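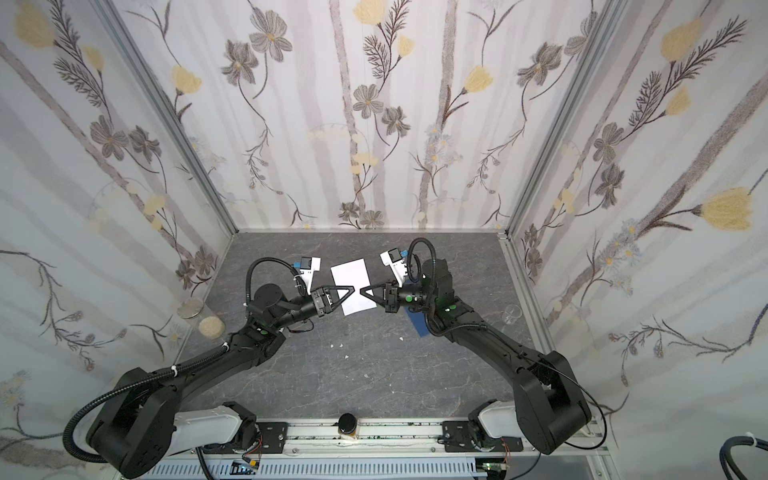

Ticket: Right gripper loses paper during tear task
Station: Kahsay, two-arm cell
Opened by: Tsion Woldegiorgis
Assigned to: Elias Smadi
Status: Solved, under watch

Problem

The task is paper tearing. Both arms take the sheet at the edges, pull to opposite sides, and then put the pieces down. Since we installed the new Flidus control build, the right gripper opens by itself in the middle of the pull. The sheet stays in the left gripper and the run stops with the message "grip lost, right". It happened in 90 of 296 runs. With the old build I do not remember to have seen it even one time.

One more thing, and for me it is the more serious one. When the right gripper opens, the right arm does not stop at once. It continues to move outward for a moment, in the direction of the right wall, where the beaker is standing. It did not touch the beaker until now, but I do not want to wait for it.

What I tried

1. Restarted the controller. No change.
2. Cleaned the fingers of both grippers with a dry cloth. No change.
3. Used thicker paper. The fault came more often, so I think it is connected with the force.
4. Ran the right arm alone, closing on a folded sheet without pulling. It held for 100 cycles with no fault.

Reply from Elias Smadi, 10:40

Thank you for the clear list. Please send me the motor current log of the right gripper for one bad run and one good run. Until we know more, please run at half speed and take all glass out of the cell.

Reply from Tsion Woldegiorgis, 11:25

Logs are attached. Glass is out. In the bad run the current goes up to 800 mA and then falls directly to zero. In the good run it stays lower for the whole pull.

Reply from Elias Smadi, 13:10

I found it. The Flidus build has an overload limit for each gripper. The left one was copied from our old settings file, but the right one was left at the default value, 800 mA. When the pull is strong, the current reaches the limit and the driver switches the motor off – the fingers then go loose. The late stop is a second mistake. The overload event was sent only to the gripper and not to the arm.

Fix

- Right gripper limit set to the same value as the left.
- An overload on any gripper now stops both arms.
- Hagos Degefa checked the second change by forcing an overload with no paper in the grippers. Both arms stopped each time.

Comment from Tsion Woldegiorgis, 16:05

Ran 100 tears at half speed with the new settings, no grip lost. Full speed is not tested yet. Please keep the ticket open until I have done it, and the glass stays out of the cell until then.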